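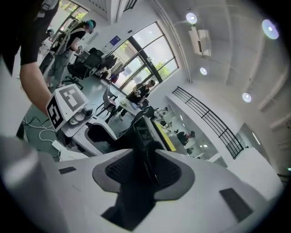
Lanarell Thermal Baths, Gulau: a review

The baths are 3 km outside Gulau, on the old road along the coast. Bus 2 stops at the gate, and there is a paved lot across the road that was half full when we got there in the middle of the morning.

Entry covers the main pool, the two smaller hot pools and the changing rooms. Towels cost extra. The lockers take a coin that you get back, so bring change. The kiosk would not break a bill for us.

The main pool is pleasantly warm and has a rough stone floor, so water shoes are a good idea. The smaller pools are hotter and smell of sulfur. A sign by the steps says the spring comes up from 396 meters down. I stayed in the upper pool for fifteen minutes and that was enough.

Below the terrace is Venckus Cove, which is free to use. It is pebbles, with clear water and very little shade. The path down is steep and has no handrail for the last part.

Food is limited to sandwiches and ice cream. We ate at Narketti, a short walk back toward town, where the grilled sardines were good and the service was slow.

The showers could be cleaner, and two of them had no hot water. Apart from that I would go again, preferably in February, when the hot pools would make more sense.

Theophilus Wumbei
22 August 2023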